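Folding shirts for Lurnulitz, part two
1 May 2022

Several people wrote to me after the first post and asked what I do all day with the grippers. So I will try to explain it better.

In the project Lurnulitz we collect examples of folding clothes. I hold one gripper in each hand, and I may touch the cloth only with them. My fingers want to help all the time, and this is the hardest habit to lose. Montserrat Magaña, who checks our recordings, can find a helping thumb very quickly, and then the example is thrown away.

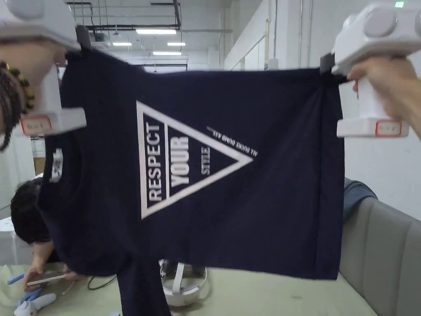
The first week I was pulling every shirt too strongly. Prakash Kaimal told me to slow down before the jaws close, and to open them fully before I move away. If I let go half-way, the model will learn to let go half-way also. On my best day I finished 23 good examples -- I was very proud, and my wrists were not.

We also argue about mistakes. Mohammed-Awal wants to keep the ones where a sleeve slips and we catch it again. Montserrat prefers clean folds. For now we save them in 2 separate folders, and in June we will train with both and compare.

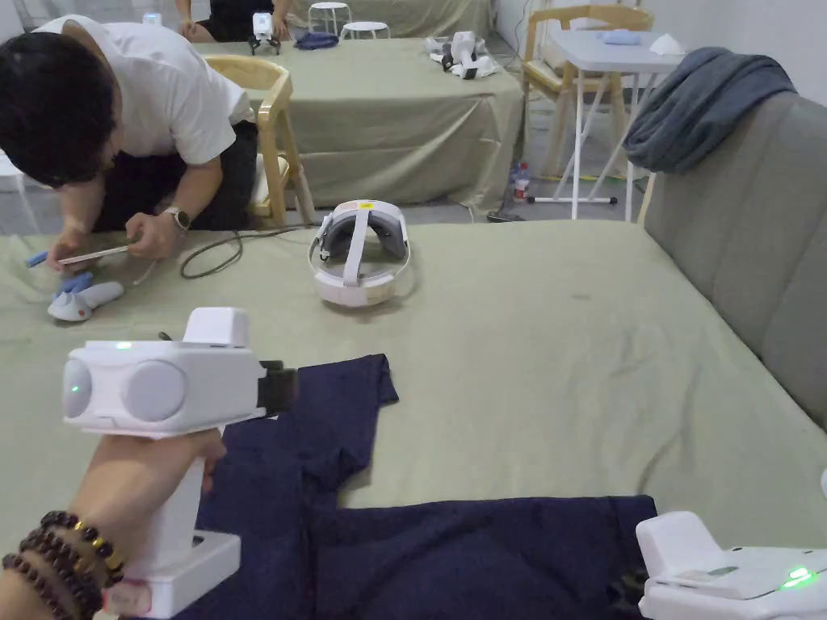
Dark clothes need more patience from me. I lose the edge of a navy sleeve when it lies on the navy body, so I lay the sleeve out to the side first and only then start the fold. I don't know yet if the model has the same trouble with it. Akosua Tetteh thinks yes, and she has asked for more dark shirts in the next batch. After that we begin with towels.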